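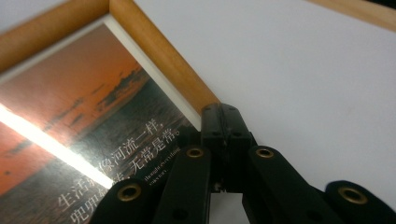 Chapter 7
Public Money and the Right to Ask

In the previous chapter we looked at how a town council makes its budget. Now we follow the money after the budget is approved. Who can see the bills? Who can ask why one company got the work and another did not?

Let us start with a case from the coastal town of Saithong. The council there paid a company named Dornik to repair the harbor road. The contract was 483 pages long, and the public was shown only the first 10. Aurora Caldeira, a teacher in the town, wrote to the council and requested the rest. She waited until June for the answer, and the answer was no.

Her second letter was signed by about 200 residents. After this the council opened the full contract for reading at the town office, with the prices included. It came out that Dornik was allowed to raise its price two times without a new vote.

It is important to notice that no law was broken in this case. The rules of the town permitted such a contract. For this reason Lenni Saarela, whose study of Saithong we will use in the whole chapter, makes a difference between corruption and secrecy. The first is an abuse of office. The second can exist also in an honest office, but it makes abuse harder to find.

Key terms
public contract
request for records
conflict of interest
audit

Before you read
Find out where your own town keeps its contracts, and if a resident must pay to get a copy.

7.1 What Counts as a Public Record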